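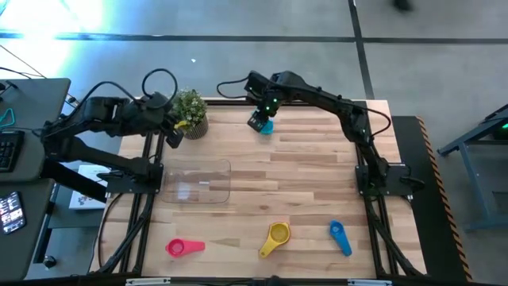
4. El turno compartido con la mesa de dos brazos

Esta sección va dirigida a quien trabaja al lado de la mesa, no a quien la compró. Antes de seguir, compruebe que la estación Noler está anclada y que el controlador Punora muestra el estado LISTO (sección 3). Si muestra cualquier otra cosa, vuelva a la sección 3. Sentimos que sea la más larga.

4.1 Antes de arrancar

1. Retire del tablero todo lo que no figure en la ficha de tarea. Las tazas de café no figuran en ninguna ficha de tarea.
2. Coloque los utensilios separados entre sí. Los brazos distinguen mal dos mangos cruzados y, ante la duda, cogen los dos.
3. Deje los recipientes transparentes siempre en la misma posición. Son los objetos que más errores de lectura provocan, seguidos de cerca por las mangas.
4. Pase la mano por los cables de la muñeca de cada brazo, con la estación apagada, y confirme que el bucle queda holgado.
5. Cargue la ficha en el controlador y pulse INICIO. El primer ciclo se ejecuta a velocidad reducida.

PRECAUCIÓN: No meta las manos en el tablero durante un ciclo, ni siquiera para ayudar. El brazo no lo interpreta como ayuda.

4.2 Durante el turno

6. Anote en el parte solo las intervenciones: qué objeto era, qué brazo y qué hizo usted. «Se ha puesto tonto» no es un código de incidencia. Los códigos válidos van del 11 al 19.
7. Si una pinza se detiene con un objeto sujeto, pulse PAUSA y espere a que el controlador confirme la parada. Después, abra la pinza desde el menú MANUAL. No tire del objeto.
8. Tras 900 ciclos el sistema pide una recalibración. Puede aplazarla una vez. La segunda vez se la hará igualmente, por lo general cinco minutos antes de la comida.

NOTA: El código 11 (objeto no reconocido) salta a menudo con utensilios de colores parecidos. Cambiar el utensilio lleva menos tiempo que discutir con el código.

4.3 Qué cambia en su puesto

La preparación repetitiva pasa a la mesa. A usted le quedan la colocación, la revisión y las excepciones, que en el folleto comercial ocupaban una línea y en la planta ocupan buena parte de la mañana. En Lodhi, donde la estación lleva en marcha desde julio, el equipo acabó redactando su propia norma de relevos - más breve que la nuestra y bastante mejor -, y la copiamos con permiso de Nisha Sachdeva, jefa de turno:

- Quien arranca la estación la entrega parada.
- Quien pulsa PAUSA lo dice en voz alta.
- Las fichas de tarea las modifica la persona que hace la tarea, y las firma.
- El tiempo ahorrado no se reparte hasta que se haya medido.

El último punto no es una función del producto y el soporte de Lurkska no puede activarlo a distancia. Háblelo con su responsable.

4.4 Al terminar

9. Lleve ambos brazos a la posición de reposo con el menú MANUAL > REPOSO.
10. Corte la alimentación y guarde los utensilios en su cajón.
11. Firme el parte. La casilla «operador» es la suya; la mesa no firma.

Para la limpieza del tablero, consulte la sección 5.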